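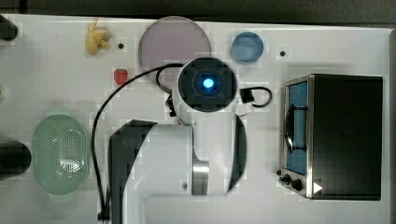 Search news and events
Enter keyword

November - by Angelica Tagle
Reading time: 2 minutes

Play food and tableware sets to go on loan from Hamcombe Toy Library

Families and childminders in Hamcombe will be able to borrow boxed sets of toy food and children's tableware from Monday, when the town's toy library opens its new mealtime shelf.

There are 18 sets to begin with. Each holds toy fruit, a large round plate and a small bowl, packed in a lidded box with a contents card inside the lid. The fruit varies from box to box, as do the colours of the plates and bowls.

The sets can be kept for up to three weeks and are free to members. Membership costs £7 a year for a household. Childminders and playgroups can join at the same price and may take two boxes at a time.

The library, which shares a building with the Latbridge Road clinic, has 174 member households. Play food was the most asked-for item in a survey of members this spring, ahead of train track and dressing-up clothes.

Fengying Shi, who runs the library, said: "We had one basket of play food and it was always out. When it did come back there was usually a piece missing, and then the next family had a picnic with no plates. Boxing it up as sets means people know what they are getting and what has to come back."

She added: "Small children like putting fruit on a plate and taking it off again, and they will do it for a long time. It is also an easy way to practise the names of things - we have a lot of families at home with more than one language, and a strawberry is a good word to start with."

The sets were paid for with a grant from the Barredo Fund and a collection at the Dirkevdale summer fair. Replacement pieces are kept at the desk, and members will not be charged for a lost item unless a whole set goes missing.

Borrowers are asked to wash the plates and bowls in warm soapy water before returning them and to wipe the fruit with a damp cloth. Boxes should be handed in at the desk and not left in the porch.

A printed sheet of mealtime games goes out with every box. The library has had 100 copies made and further copies can be picked up by non-members during opening hours.

Members can reserve a set in person or by telephone.

Ends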